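Avril, six heures et demie du matin

Le car pour Arberg part de derrière la gare, d'un quai qui ne porte pas de numéro. J'avais lu que la fête de printemps d'Arberg était « l'une des plus anciennes du continent ». J'ai lu la même chose de treize autres fêtes depuis que je fais ce métier, et je garde la liste dans le rabat de ce carnet. Celle-ci prend donc la quatorzième ligne. Le chauffeur, à qui j'ai demandé de quand elle datait, m'a répondu que son père y allait déjà. C'est pour l'instant la source la plus solide dont je dispose.

Le dossier de presse dit « médiévale ». Il le dit sur la couverture et ne le redit pas dedans, où l'on passe tout de suite au programme et aux tarifs de stationnement. On y trouve aussi le mot « authentique », souvent, et une recette de gâteau aux noix qui demande du lait concentré. Je n'ai rien contre le lait concentré. Je note seulement.

Deux heures de route. Des champs, un silo, une zone commerciale, encore des champs. Ma voisine allait voir sa sœur et ignorait qu'il y eût une fête. Elle m'a demandé si c'était celle des lanternes. J'ai dit que oui, d'après le papier. Elle a dit que les lanternes, autrefois, c'était en automne.

Neuf heures et quelque

Chambre au-dessus de la boulangerie, lit étroit, radiateur brûlant qu'on ne peut pas fermer. La logeuse, Mme Wasilewska, loue quinze pour cent plus cher pendant la fête et me l'a annoncé sans détour, ce que j'ai apprécié. Je préfère ça aux hôtels qui découvrent soudain une taxe. Petit déjeuner correct, café faible, pain très bon. Je lui ai parlé des lanternes en automne. Elle a essuyé la table et m'a dit que dans sa rue on les sortait en octobre quand elle était petite, pour les morts, et qu'un jour on les avait mises au printemps « parce qu'il pleuvait moins ». Quand, ce jour ? Elle ne savait plus. Avant le pont neuf, en tout cas.

Je suis allée voir le pont neuf. Il a l'air vieux. Il n'y a pas de date dessus.

Fin de matinée

L'office du tourisme occupe un ancien lavoir. Un jeune homme très aimable m'a remis un plan, un badge et un ruban jaune à nouer au poignet, « comme le veut la tradition ». J'ai demandé de quelle tradition il s'agissait. Il est allé chercher quelqu'un. La dame qui est venue m'a expliqué que le jaune figurait le soleil qui revient, que les filles du bourg le portaient pour se protéger des fièvres, et que les rubans étaient offerts par Garkix. J'ai regardé le mien de plus près : Garkix y est imprimé en petit, tous les dix centimètres. Je l'ai mis quand même, il sert de billet.

Garkix est partout, d'ailleurs. Sur la buvette, sur les barrières, sur le dos des placeurs. Je n'ai pas réussi à savoir ce que l'entreprise fabrique. Deux personnes m'ont dit des aliments pour bétail, une troisième m'a parlé de logiciels. Peut-être les deux.

L'affluence, maintenant. Le chiffre officiel est de 20 000 visiteurs, il traîne dans tous les calendriers de voyage du mois, y compris celui pour lequel on me paie. Or la grand-place, où tout se passe, est à peine plus grande que la cour de mon école primaire. J'en ai fait le tour à pas réguliers. En serrant beaucoup, et en asseyant des gens sur la fontaine, je veux bien aller jusqu'à quelque 3000. J'ai posé la question au jeune homme aimable. Il m'a dit que le chiffre comptait « les passages ». Si je traverse la place pour acheter du pain et que je reviens, je suis donc deux visiteurs. À l'heure où j'écris, j'en suis une petite foule.

Midi passé, à la terrasse du café de l'angle

Déjeuner : soupe à l'oseille, très bien, et une saucisse dont on m'assure qu'elle ne se fait que pour la fête. Elle est aussi au menu d'hiver, plastifié, coincé derrière le porte-serviettes. J'ai mangé en relisant mes notes et en essayant d'être juste. Il faut que je fasse attention à ça. À force de chercher la couture, on ne regarde plus l'habit, et j'ai écrit l'an dernier sur une procession un papier si malin que je n'y dis même pas si elle était belle. Elle l'était.

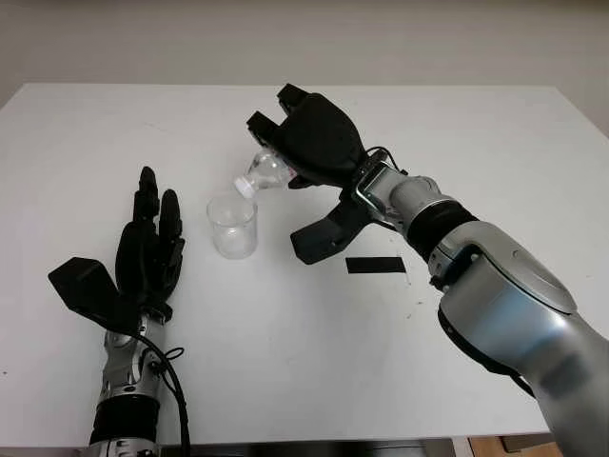

Shanti Saxena
Chroniqueuse, fêtes et calendriers

Suite, même terrasse, deuxième café. J'ai passé une partie de l'après-midi aux archives, c'est-à-dire dans une pièce de la mairie où l'on m'a laissée seule avec trois cartons. Je m'attendais à ne rien trouver et j'ai trouvé un peu. Un registre de dépenses mentionne de l'huile « pour les lumières ». Aucun mois n'est indiqué, la page est tachée juste au mauvais endroit, et je me méfie de la satisfaction que j'en ai tirée. Une facture de musiciens, bien plus récente. Une lettre du curé qui se plaint du bruit. Les curés se plaignent du bruit dans toutes les archives que j'ai ouvertes, ce doit être une bonne preuve qu'il y avait quelque chose à entendre.

De « médiéval », rien. Mais trois cartons, ce n'est pas une histoire complète, et l'employée m'a dit que le reste avait été déposé à Nengate lors du regroupement des communes. J'ai téléphoné à Nengate. La personne qui s'occupe du fonds est en congé jusqu'à la fin du mois. J'écrirai. Je connais bien ce genre de lettre, j'en envoie beaucoup et je reçois peu.

Ce qui m'agace, au fond, c'est le besoin du mot. Une fête que les gens d'ici ont déplacée, rafistolée, perdue puis reprise, et à laquelle ils viennent encore avec leurs enfants, me paraît plus intéressante qu'une relique. Mais « rafistolée » ne se met pas sur une affiche, et mon rédacteur le barrerait.

Vers dix-huit heures

Répétition de la fanfare sous les arcades. Ils jouent faux dans les montées et très juste dans les airs lents. Le tambour doit avoir douze ans et mène tout le monde. Le programme annonce ensuite la « danse des meuniers, transmise de père en fils ». J'ai vu surtout des femmes, dont une qui lisait les pas sur une feuille scotchée à un pilier. Elle m'a raconté sans gêne qu'elles avaient appris la danse dans un stage, avec une vidéo et une prof venue d'ailleurs, parce que le dernier à la connaître ne voulait la montrer à personne. Est-ce que c'est la même danse ? Elle a haussé les épaules. « Il est venu nous voir, il a dit que non, il est resté jusqu'au bout. »

J'ai noté la phrase deux fois tellement j'avais peur de la perdre.

Prix du gobelet consigné : deux euros, et le stand de retour ferme avant la fin de la fête. À mettre dans l'article, en encadré pratique. Mettre aussi que les toilettes sont derrière l'école et que le parking nord, donné à cinq minutes à pied, est à vingt bonnes minutes si l'on a des enfants ou des genoux.

La nuit, tard

Les lanternes. Elles étaient annoncées pour la tombée du jour, elles sont parties avec près d'une heure de retard, l'éclairage public refusant de s'éteindre. Un homme en gilet courait d'une armoire électrique à l'autre. Les gens râlaient, moi aussi, j'avais froid aux pieds et je composais déjà mon paragraphe sur l'organisation.

Puis la place est devenue noire d'un coup, et on s'est tus. Les premières lanternes sont arrivées par la rue du lavoir. Du papier sur des baguettes, certaines de travers, plusieurs avec des noms écrits dessus à l'encre. Je ne m'attendais pas aux noms. Il n'y en a pas un mot dans le dossier de presse. Une vieille femme à côté de moi lisait à mi-voix ceux qui passaient et en saluait quelques-uns de la tête. J'ai repensé à Mme Wasilewska et à son mois d'octobre.

Je ne vais pas en déduire que c'est ancien. On peut inventer une chose pareille en un hiver, il suffit d'avoir des morts et du papier. Je note que la fanfare n'a pas joué pendant le passage, que le haut-parleur de la buvette a été coupé sans qu'on le demande au micro, et que personne autour de moi ne filmait, ou très peu.

Combien étions-nous ? Je n'en sais rien, il faisait nuit.

Au lit

Relu le calendrier des événements d'avril tel qu'il partira si je ne touche à rien : « Arberg, fête médiévale des lanternes, 20 000 visiteurs, ambiance authentique garantie. » Quatre affirmations, dont une exacte, les lanternes. J'ai proposé à la place : « Arberg, fête des lanternes. D'origine incertaine. Habillez-vous chaudement et restez jusqu'au bout. » On me répondra que c'est trop court, ou trop triste, et qu'« incertaine » fait fuir.

Le radiateur claque toujours. J'ai ouvert la fenêtre, on démonte déjà les barrières en bas. Demander demain à Mme Wasilewska si elle avait une lanterne, et pour qui, si elle a envie d'en parler. Sinon lui acheter du pain pour la route. Car à onze heures, même quai sans numéro à l'arrivée, je suppose.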